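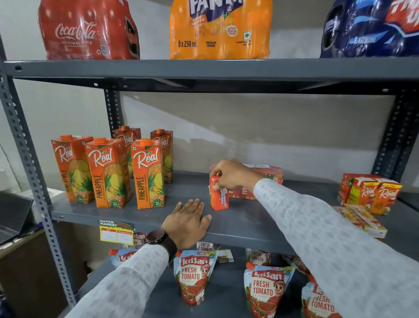
Looking After CDs and Records at Home

Most damage to discs happens in the house, between the shelf and the player. The tips below cover cleaning and storage for a small collection.

Cleaning a CD

Hold the disc by the edge and the center hole. Blow off loose dust first. Wipe with a soft, lint-free cloth in straight lines from the center out to the rim. Do not wipe in circles. A scratch that follows the track is harder for the player to read past than one that crosses it.

For fingerprints, dampen the cloth with water and one drop of dish soap, wipe, rinse under a slow tap and pat dry. Paper towels are too rough. Go easy on the label side too. The layer that holds the music sits just under the printing, and a deep scratch there can't be polished out.

Cleaning a record

Use a carbon fiber brush before each play. Let the record turn, rest the bristles lightly in the grooves for 3 turns, then sweep off toward the edge. Keep water away from the paper label. If a record needs a wash, dry it upright in a dish rack with a clean towel underneath, and don't put it back in the sleeve until the next day.

Storing them

Stand records straight up. Leaning bends them over time, and a flat stack presses dirt into the grooves. I put a divider after every 46 records so they don't all slump when I pull one out.

Check the shelf before you load it. A box of 80 LPs is heavier than it looks, and a long shelf will sag in the middle unless it has a support there.

Keep everything away from radiators, sunny windows and the damp wall of a basement. Replace torn paper inner sleeves with plastic-lined ones.

Cracked jewel cases

Standard cases are cheap in packs. To move the back insert over, pry the black tray up from one side with a butter knife. Go slowly, because the hinge tabs snap easily.

Updated 3/18/21
Nanna Briem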